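Working rules for the weighing station
Project report, group 3 – Joonas Juntunen, Raed Abu Hammour

2. What the rules should cover

Our supervisor, Jarmo Mustonen, asked us to write rules that another student can follow without calling us. In April we had only the safety sheet from the Heinonen lab. It told us where to stand, but it said nothing about how to make a trial that can be compared with the next one.

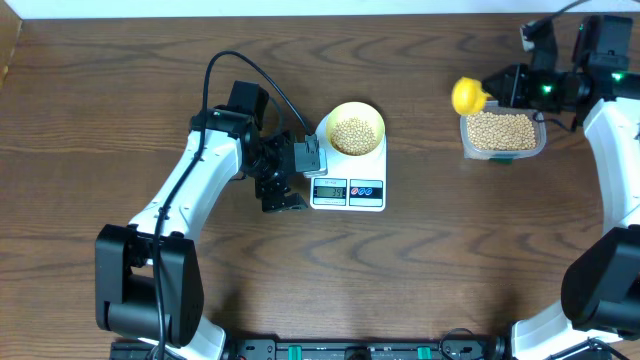

Figure 1. The two-arm station with scale, bowl of soybeans, scoop and container. The display reads 39.

2.1 Before the arms move
The person at the keyboard says "moving" aloud and waits for an answer. Hands stay outside the rail. Cables are checked by eye at both wrists.

2.2 During the trial
Do not reach in to help the scoop. If beans fall on the table, the trial goes on and the fall is written in the log. 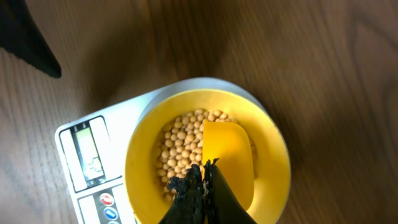 We discussed this rule for a long time. Raed wanted to stop at every spill – I thought this would hide the mistakes we want to study. We agreed to stop only when a gripper presses on the scale. The limit on one portion is up to 523 grams, and a larger target must be approved by Jarmo.

2.3 Layout
Scoop, scale and container go back to their places before each series. The layout has the same order every time, seen from the arm side. 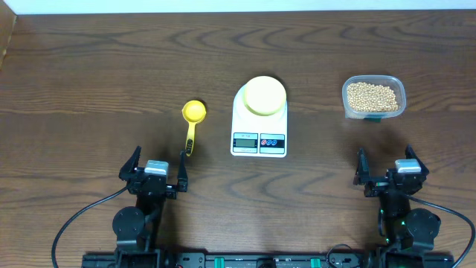

Figure 2. Layout with scoop on the left, scale in the center and container on the right.

The log file is named Dretska and keeps all entries, also the failed ones. It had 2,526 lines on Tue 3 August. Deleting a line is not allowed; a wrong line gets a comment.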